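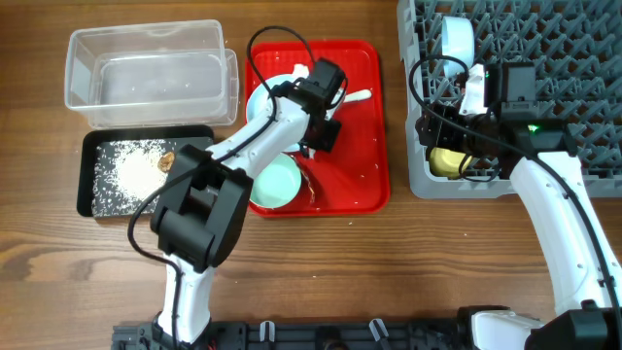
Trays, boxes and the dish rack: tips for a small kitchen table

by Abdelghani Tahiri

I have cooked for many years on one table, and the same table is used for eating, for drying the dishes and for my son's school books. So I had to learn some order. These are the habits which stayed with me. Maybe one or two of them will be useful in your kitchen also.

Give every job its own tray

A tray is the cheapest furniture you can buy. I keep one for clean things that go to the table, and an old baking tray for everything that falls apart: rice, crumbs, shells, peelings. When the small stuff is on a tray with a rim, you carry it to the bin in one go and the table stays as it was. Choose a dark tray for pale grains and a pale one for lentils or tea leaves. You see at once what is left in the corners.

Do not wipe dry grains with a damp cloth. They stick to the cloth and then to the sink. Tip the tray over the bin, knock it once on the back, and brush the rest with a dry pastry brush. Mine is from Kulon and the handle is ugly, but the hair is soft and does not fall out.

If something sticky has dried on the tray together with the grains, take off the dry part first. Then put warm water with a drop of washing-up liquid on the sticky part and leave it for 6 minutes. After this a plastic scraper is enough. Steel wool I don't use on dark trays any more, it makes grey lines which never go away.

Plates and bowls on a plastic tray

Plastic trays with a little pattern on the surface hold the plates better than smooth ones. But the pattern also holds dirt. An old toothbrush and bicarbonate will clean it, with small circles, and then rinse well – bicarbonate leaves a white veil if you are lazy with the rinsing (I am sometimes).

Put the bowl in a corner and the plate beside it, the heaviest thing closest to your body. My mother carried a tray like this with one hand and opened doors with the other. I need both hands and somebody for the door.

Coloured plastic plates and bowls take the colour of tomato and turmeric very easily. Rub them with a little cooking oil before you wash, and use kitchen paper, not the sponge, or the sponge will be orange until you throw it away. In May I left a light-coloured bowl with curry in it for 2 days, and this one I could not save.

Clear boxes that have gone cloudy

Cloudy walls come often from hard water, and then vinegar helps. Mix one part of white vinegar with two parts of warm water, fill the box, wait half an hour, rinse. If it is still cloudy after this, the plastic is scratched and it will remain so. It is still a good box for onions or for clothes pegs.

Store the box with the lid under it, not on it. A closed empty box keeps the smell of the last food, and the lid alone in the cupboard is a lid you will look for. Before you put it away, pass a dry cloth along the inside of the rim, where the water likes to stay.

The dish rack

A big rack on a small table seems a bad idea, but I changed to a big one and I would not go back. In a small rack the plates stand too close and they dry slowly. Leave one empty place between two plates if you can. Bowls should lean, never lie flat with the mouth down.

Once a week lift the rack and look under it. On a wooden table this is important. My neighbour Farouk had his rack in the same place one whole winter, and the wood became black there. He spent 57 euros on sandpaper and oil, and one can still find the place with the finger.

The wood itself

Wipe always along the grain, with a cloth that is nearly dry. Crumbs go out of the small lines more easily in this direction. For oil I use what I have – the last bottle was from Drerno – in a thin coat, and I leave it overnight before any tray goes back on the table.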